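트로마드(Tromard) 공유 작업실 봄맞이 안전 점검표와 점검 의견
점검일: 2022년 3월 21일
점검 구역: 1층 공용 작업대, 자재 창고, 탕비실, 뒷문 통로

겨우내 문을 꼭꼭 닫고 지내다가 오랜만에 창을 활짝 열고 한 바퀴 돌았습니다. 입주하신 분들이 평소에 워낙 잘 챙겨 주셔서 크게 걱정할 일은 없었지만, 그래도 눈에 띈 것은 작은 것까지 적어 두었으니 차 한잔하시면서 천천히 읽어 주세요. 판정은 양호, 보완, 조치 필요로 나누었습니다.

1. 출입구와 통로

정문 개폐 상태: 양호
뒷문 통로 폭 확보: 조치 필요
비상구 유도등 점등: 양호
바닥 미끄럼 방지 띠: 보완

의견: 뒷문 쪽에 택배 상자가 또 쌓이기 시작했습니다. 바쁘실 때 잠깐 내려놓고 가시는 마음은 저도 잘 알지만(저도 그런 적이 있습니다), 불이 났을 때는 그 상자 하나가 길을 막습니다. 당일 안에 꼭 가져가 주세요. 미끄럼 방지 띠는 계단 두 번째 단이 들떠 있어서 우선 눌러 붙여 두었고, 4월에 전부 새로 붙일 예정입니다.

2. 소화 설비

소화기 압력 지침: 양호
소화기 앞 적치물: 보완
화재 감지기 작동 시험: 양호
소화 담요 비치: 양호

의견: 창고 소화기 앞에 접이식 의자가 세워져 있어 옆으로 옮겼습니다. 감지기 시험 때 소리가 꽤 커서 놀라신 분들께는 죄송합니다! 다음번에는 시작하기 전에 단체방에 먼저 알려 드리겠습니다. 소화 담요는 탕비실 냉장고 옆 벽에 걸려 있으니 지나가실 때 위치를 한 번만 봐 두세요.

3. 전기

멀티탭 문어발 사용: 보완
벽면 콘센트 덮개: 양호
누전 차단기 시험 버튼: 양호
전선 피복 손상: 조치 필요

의견: 창가 쪽 트라이커(Triker) 전기 히터의 전선이 의자 바퀴에 눌려 피복이 벗겨져 있었습니다. 바로 뽑아서 사용 금지 표를 붙여 두었으니, 아침에 조금 춥더라도 다시 꽂지 말아 주세요. 멀티탭은 멀티탭에 이어 꽂지 않는 것이 원칙입니다. 자리가 모자라면 말씀해 주시는 대로 긴 것으로 바꿔 드릴게요.

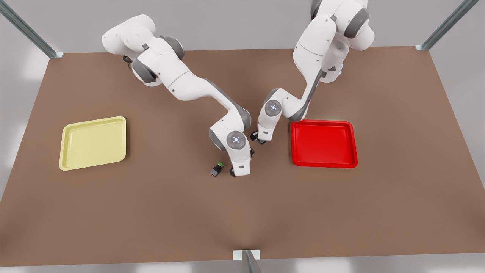 퇴근하실 때 마지막으로 나가는 분이 개별 스위치를 끄는 습관도 이제 제법 자리를 잡은 것 같아 참 고맙습니다. 다만 냉장고와 공유기는 끄시면 안 됩니다. 지난달에 냉장고가 꺼지는 바람에 아까운 반찬을 여럿 버렸거든요.

4. 자재 창고

선반 벽 고정: 양호
무거운 물건 하단 보관: 보완
300mm 이상 천장 이격: 양호
페인트와 희석제 밀폐: 조치 필요

의견: 푸엔테알바(Fuentealba) 목재용 오일 2통이 뚜껑이 덜 닫힌 채로 있었습니다. 오일을 닦은 헝겊은 뭉쳐 두면 저절로 열이 올라 불이 날 수 있으니, 넓게 펴서 말리거나 물에 적셔 뚜껑 있는 금속통에 넣어 주세요. 작년에도 적었던 내용이라 잔소리처럼 들리시겠지만 올해도 또 적습니다. 18kg짜리 석고 포대는 제일 아래 칸으로 내려놓았습니다.

5. 탕비실과 구급함

가스 중간 밸브 잠금: 양호
전기 주전자 주변 정리: 양호
구급함 내용물: 보완
비상 연락처 게시: 양호

의견: 구급함에 큰 밴드와 화상 연고가 떨어져서 주문해 두었습니다. 쓰신 분은 안쪽 종이에 이름 없이 품목만 적어 주셔도 충분합니다. 가스 밸브는 볼 때마다 잘 잠겨 있어서 마음이 놓입니다.

조치 필요로 적힌 세 건은 4월 점검 때 다시 확인하겠습니다. 빠뜨린 곳이 있으면 정문 옆 메모판에 편하게 적어 주세요.

트로마드 시설 담당 드림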